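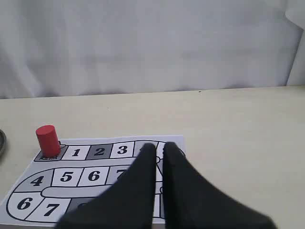

Ploveck Neighbors mailing list
Subject: Re: Baudry Street water main, what we know so far

Hi all,

Replying to the message below and adding what I got from the water office this morning.

> Does anyone know if the shutoff on Baudry is still set
> for October? We had brown water again last night and I would
> like to know if I should buy a filter or just wait it out.
> Also, is the Jesine end of the street part of this or not?

Yes, it is still October. The contractor is Clandent, and they plan to replace the pipe from the pump house to the corner of Jesine Court. The Court itself is on a newer line and will not be dug up, but it will lose pressure while they make the connection.

As for the filter, I would wait. The color comes from rust in the old pipe. The office says to run the cold tap in the tub until it clears, and to hold off on white laundry until it does. If it has not cleared after 30 minutes, call them and give your street address. They log each call, and the log is how our block got moved up the list. 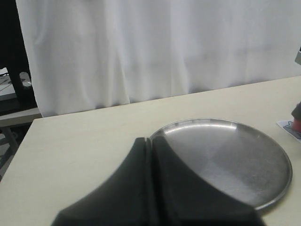

Dates and parking

The work should take 3 weeks. Water will be off from 9 a.m. to 4 p.m. on the days they switch houses over, and you get a door tag the evening before. There are 40 houses on the list, done in order starting from the pump house.

No parking on the even side while the trench is open. The church lot is open to us overnight, but cars have to be out by 7 a.m.

What it costs

Nothing for the main. If your own service line is old steel, you can have it replaced at the same time for $2668, paid over two years on the water bill. You have to sign up before they reach your house. I am signing up, as ours has leaked at the meter twice.

I still don't know who repairs the sidewalk where they cut it. I asked and was told someone would call back. I will post when they do.

Please trim the old messages when you reply. The digest was very long last time.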